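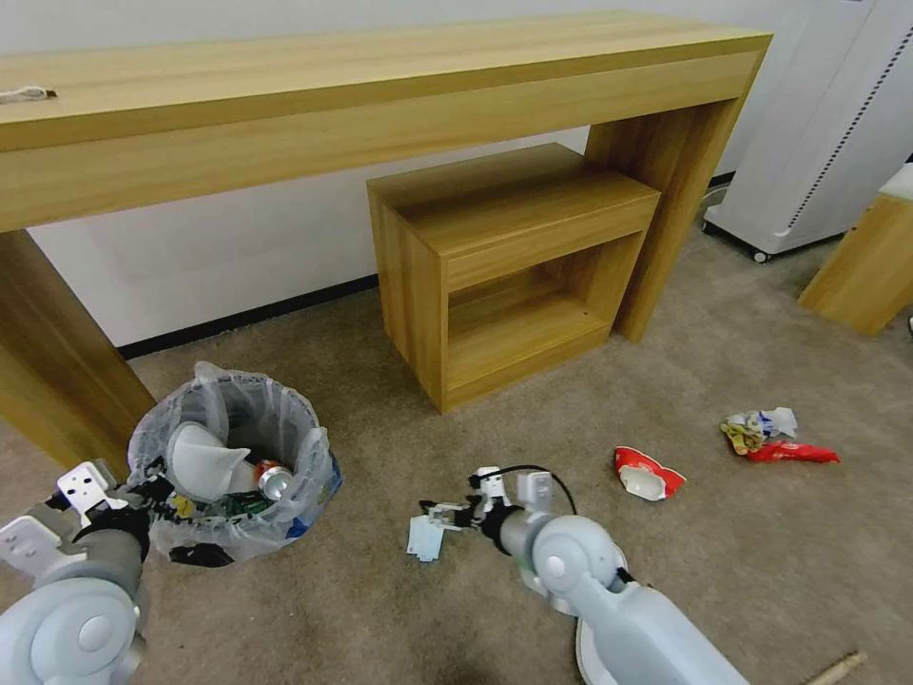
Room Waste and Floor Litter: Frequently Asked Questions
Talstead Residences, Housekeeping and Facilities

These answers apply to all furnished rooms in the Talstead and Pokmont buildings. Kitchen waste and bulky items are covered on separate pages.
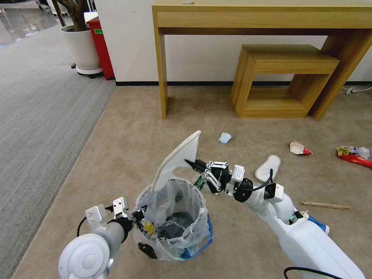
2 min read | 442 words

What goes in the room wastebasket?
Dry household waste: wrappers, tissues, paper cups, plastic packaging and worn-out small items such as insoles and slippers. Empty liquids into the sink first. Batteries, lamps, aerosols and broken glass go to the collection point beside the mail room.

How should the liner be fitted?
Open the bag fully, push the base down to the floor of the basket and fold the loose edge outward over the rim. Leave enough overhang to tie a knot. Liners are supplied on a Kusley roll, stored under the bathroom sink. Grocery bags may be used if they reach over the rim on all sides.

Can I put drink cans in with the rest?
Cans are accepted in room waste, but they are not sorted afterward. To recycle a can, rinse it and take it to the blue container on the ground floor. The same applies to clean cardboard cartons.

In what order should I clear litter from the carpet?
Start with large and soft items, which are easy to see and leave the small pieces exposed. Gather packaging into one pile and move the basket next to it. Check under the desk, inside the open shelf unit and around the base of any pedestal table before vacuuming.

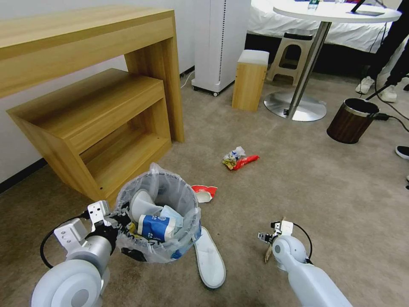

Thin scraps and torn corners of wrappers should be picked up by hand. They catch in the vacuum head and are the most frequent cause of a blocked hose. If suction drops, switch the unit off at the wall and detach the hose at both ends.

Do I need to move the furniture?
Stools and other light pieces should be moved once a week. Desks and shelf units stay in place. Lift furniture clear of the carpet; dragging it pulls the pile.

Can I throw away old slippers and shoes?
One pair at a time fits in the room basket. Place them at the bottom, soles flat against the side, and put light waste on top. Wearable pairs can be left in the Karakaya donation box in the lobby.

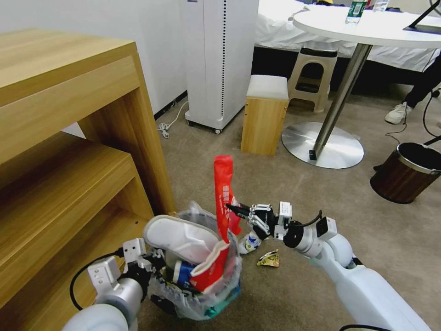 When should the bag be changed?
Change it when the contents reach the rim, or every Sunday, whichever comes first. Do not compress the contents by hand.

Where do full bags go?
Tie the bag and take it to the 90-gallon containers in the yard. The yard gate is locked from 10 p.m. to 6 a.m. Bags left in hallways are removed by staff and recorded against the room.

How do I remove a stain left by a spilled drink?
Blot with a dry white cloth, then with a cloth dampened in 500 ml of cool water and 2 drops of dish soap. Blot again with plain water. Do not rub. Report any stain still visible after drying through the maintenance form, under "Carpet."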